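Robot club notes, end of June

We finished the semester with the lunch counter task, and I said I would write down how it went before I forgot. I joined the club in my second year, mostly to avoid writing another essay, and this was the first project where I was responsible for something other than cables.

The idea came from Nighat Paracha, who runs the club. A person asks for a drink and a snack, and two arms put the order together on a tray. Points for every item that ends up on the tray, points off for anything dropped. We split into two teams, Gruter and Povano. I was on Povano with Haruna Kobori and Noman Virk.

Haruna did the left arm, Noman did the right, and I kept the task list and recorded the practice runs by teleoperation. I did 75 of those over the term. The first 13 were useless. I moved too fast and kept changing my mind about which side to approach from, so we threw them out and I started over with a written order for each run.

Bottles went better than we expected. They are stiff, they stand up straight, and the gripper has something to close on. Sandwiches were the hard part. Squeeze a little too much and the bread folds — too little and it slides out on the way over.

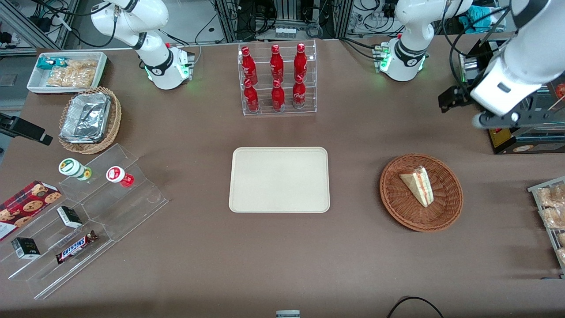 We changed the order of the steps twice. In the final version the drink goes first and the sandwich last, so that nothing gets set down on top of the bread. Noman also slowed the last part of each reach, which cost us time but meant fewer knocked items.

At the club demo we filled 19 orders out of 21. Both misses were sandwiches. Gruter got 18 and were good about it.

Next term I want to try bagged snacks, which I avoided this time. Haruna has already asked for the left arm again.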